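I finally got the new season of Skinia running on Tuesday night, after a patch that took so long I'd given up and started making tea. If you're new here, Skinia is the naval trading game I keep going on about, the one with the tiny ships and the enormous spreadsheets. I have 319 hours in it now and I'm still rubbish at docking.

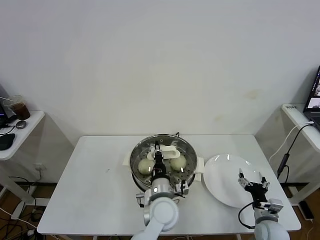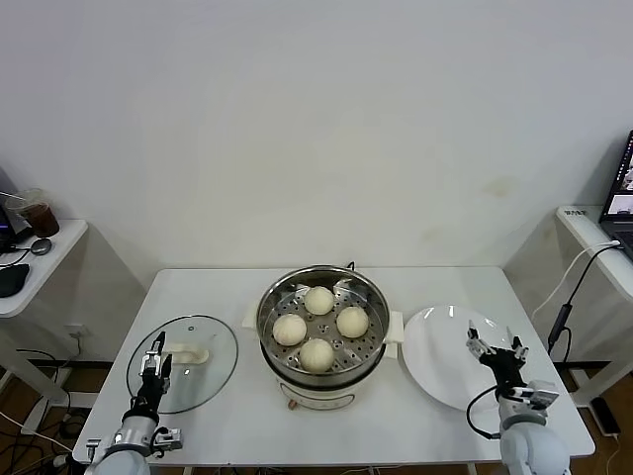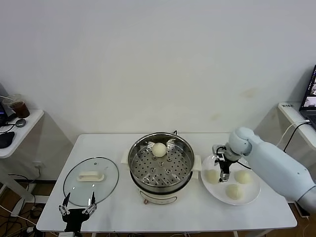 Buns in the steamer.

Right, the season. The big change is that Stirkmont is open again. It's been shut behind that chain of buoys since spring and everybody on the forum had a theory about what they were doing to it (mine was a lighthouse you could buy, and I was wrong, sadly). What we got is a proper winter port with ice in the inner basin, a second shipyard and a fish market that only trades at night. I love it! The music changes when you pass the breakwater and I sat there going in and out of the harbour like an idiot just to hear it switch over.

The new ship is the Bloxham, a fat little icebreaker that costs 1,000 crowns and turns like a wardrobe. I bought one straight away. Top speed is 11 knots, and that's with nothing in the hold, so don't take it anywhere near the southern routes unless you've got a book on the go. But it goes through the ice at Stirkmont without taking any damage, and the timber run from Vanwood pays so well at the moment that I'd made my money back before bed.

Tineke Nijs messaged me halfway through to say the Vanwood prices will get nerfed within a fortnight. She's probably right, she called the copper thing last season. So if you want in, get in now.

Things I'm less keen on. The new crew screen has moved the wages tab two menus deep, and I keep paying people late and getting the grumpy bosun voice line. The fog is lovely to look at but my poor old laptop drops to 15 frames a second whenever it rolls in, and there's no way to turn it down yet without turning off the water reflections as well. I've tried every combination of settings. Also the tutorial pop-ups came back on for me after the patch – you have to go into the profile menu and switch them off again, it isn't with the rest of the options.

Hendrik Boersma has put up a really good map of the ice channels on the forum, with the depths marked, and it saved me from grounding at least twice. The western channel looks like the short way in but it's far too shallow for anything loaded. Go round by the north marker, keep the church on your left and slow down well before the bend. I didn't slow down, and I've now got a dent in my bow that costs more to fix than the paint job I was saving for.

Next up I want to try the night fish market with the small cutter, as the Bloxham's too slow to get anything back fresh. Has anyone managed it without buying the cold hold? Leave me a comment if so, and tell me which berth you used, I keep getting moved on by the harbour master.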